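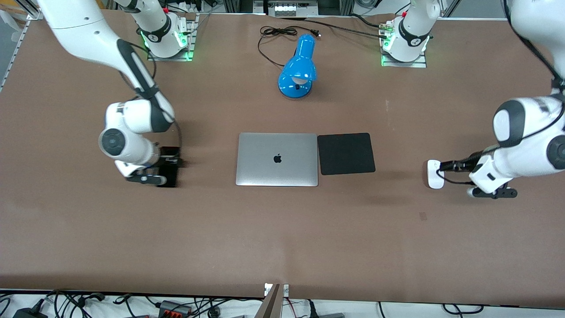

オフィスや店舗の片付け作業を双腕ロボットに任せる試みを続けているTorkier(トルキエ)は2023年4月5日、机上整理を対象にした試験の途中経過を公表した。試験は同社がスキルテンガーテ(Skiltengate)に置く作業場で行われており、閉店後の事務カウンターや家庭の書斎で人がしている「机の上を元に戻す」仕事を、機械がどこまで引き受けられるかを調べている。使う品物はどこにでもあるもので、閉じたノートパソコン、黒いマウスパッド、青い電気スタンド、コード付きの白いマウスなどが茶色の天板に並ぶ。2本の腕のうち片方の指がマウスをつかむと、黒いコードは上の端から腕の方へ曲がって伸びる。担当者が難所に挙げるのは、このコードの扱いである。

試験を率いるArmindo Azevedo(アルミンド・アゼヴェド)氏によると、硬くて形の変わらない品物をつかんで決まった位置に置く動作は、かなり安定してきた。一方、コードの付いた品物は置くたびに形が変わり、隣の物に引っかかることがある。「人なら左手でコードをよけながら右手で置く。誰も考えずにやっている動作だが、機械に教えるとなると手間がかかる」と同氏は話す。

課題として設定されているのは16種類の片付け手順で、これまでに合計1,000回の試行を終えた。同社は手順ごとの成功率を明らかにしていないが、コードを伴う手順では人が途中で手を貸す場面が残っているという。速さの面でも人には及ばず、慣れた従業員ならすぐ終わる机1台分の整理に、ロボットはその何倍もの時間をかけている。

制御ソフトウエアは社内で「Doro(ドロ)」と呼ばれるもので、昨年10月に今の版へ切り替えた。以前の版では品物の置き場所をあらかじめ細かく指定する必要があったが、現在は多少ずれて置かれていても腕の側で動きを合わせる。ただし、書類が重なっている机や、飲みかけのカップがある机はまだ対象に入れていない。

試験には事務用品販売のGalbraith(ガルブレイス)も協力し、店頭の見本机を閉店後に整える作業への応用を検討している。同社の売り場では見本の品が客の手で動かされるため、従業員が毎晩元の配置に戻している。店舗での試行は2店で予定されているが、開始時期は決まっていない。当面は従業員が立ち会い、腕の届く範囲に人がいない時間帯に限って動かす計画だ。

家庭向けについて、Azevedo氏は慎重な見方を示した。机の高さも置いてある物も家ごとに違い、固定した台に腕を据える今の方式をそのまま持ち込むことはできない。「店の決まった机なら手伝える作業が出てきた。家の机はその先になる」と述べ、次の段階では電源コードをまとめる動作と、引き出しへの収納に取り組むとしている。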